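What's On The Desk? Mugs, Little Cups and Knots in the Wood

Kids' Explainers from the Cludbridge after-school page. Words by Sunita Ridgeway.
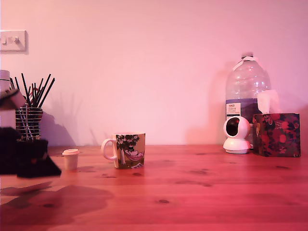

Page last changed: 2020-07-21

Quick one today. Desks! You've got one, or a kitchen table that turns into one. Lots of stuff lands on a desk and most of it has a story. Lets go.

THE MUG

A mug is a cup with a handle. Usually bigger, usually thick. The one on this table is ceramic, with a colorful picture on it and a white handle shaped like a letter C.

Ceramic means clay that got baked. Not in a kitchen oven - way too cool. A potter uses a special oven called a kiln, and a kiln can go past 900 degrees. Soft mud goes in, hard stuff comes out. You can't squish it back into mud after that, ever.

Why a handle? Hot cocoa. Heat moves from the drink into the clay, then from the clay into your fingers. Ouch. The handle sticks out away from the drink so it stays cooler. Room for a finger or two to hook through.

And the shiny coat on lots of mugs? Called glaze. It's a kind of glass, melted on in the kiln. Stops the drink soaking into the clay.

THE TINY CUP

See the small white one next to the mug? Looks like the kind grown-ups use for espresso. Espresso is very strong coffee, made by pushing hot water through coffee powder that's packed down tight. A shot takes maybe some 30 seconds to come out. It's only a couple of sips, so the cup is small. A big cup would make it go cold fast.

Little cups can be paper or ceramic. Paper ones for drinks mostly have a very thin lining inside to keep the wet in. Without it - soggy cup, sad lap.

Look at the top edge of a cup some time. Often it flares out a bit, like a skirt. Nicer on your lips and easier to pour from.

THE PEN HOLDER

Round, made of metal rings or coils, one on top of another. Tall thin black things in it. Pencils? Straws? Faraji Massawe says straws, I say pencils, we are still arguing.

Notice how they fan out. Put one pencil in a wide holder and it flops to the side. Put in a whole bunch and they lean all over the place, each one resting on the rim or on its neighbors. Gravity pulls down, rim pushes back, pencil stays put at a slant.

SHADOWS

There's a soft gray stripy shadow on the wall next to the holder. A shadow is just a place where light got blocked. Some shadows are fuzzy, some are sharp. Hold your hand close to a wall, sharp. Move it away toward the lamp, fuzzy. Try it tonight, it works best with one lamp on and the rest off.

THE TABLE ITSELF

My favorite bit!! Wood. Look for the dark spots. Those are knots, and every knot is a place where a branch used to grow. The tree got fatter each year and new wood wrapped around the bottom of the branch. Then somebody cut the trunk into planks, the saw went across the branch, and you get a dark round spot.

The long lines are called grain. They run the way the trunk grew, so on this table, side to side. Wood splits easier along the grain than across it, wich is why people chopping firewood stand the log on its end.

Can you find the knot near the bottom, close to the middle? Theres another good one over to the right.

LIGHT SWITCH

Up on the wall, left corner. White plate, little toggle sticking out. Flip it on and two bits of metal inside touch, so electricity can get around its loop to the lamp. Flip it off and there's a gap. No loop, no light. The plate covers the wires so no one pokes them. Don't take it off, that's a grown-up job.

TRY IT AT HOME

Find 6 things on your desk or table. For each one write down what it's made of. Clay, wood, paper, metal, plastic, cloth. Not sure? Tap it gently with a fingernail and listen. Metal rings, wood thuds, paper barely makes a noise.

Then look for knots. Class at Breltdale found one shaped like a duck back in May. Send us drawings of yours, any size paper, put your first name on the back.

Filed under: Everyday Stuff, Look Closer, Ages 6 and up

2 comments | 30 shares

More from Kids' Explainers
Why Does Toast Land Butter Side Down?
Temba the Tortoise Explains Sleep
How the Gruduvbridge Clock Gets Wound
What Is Inside a Pencil?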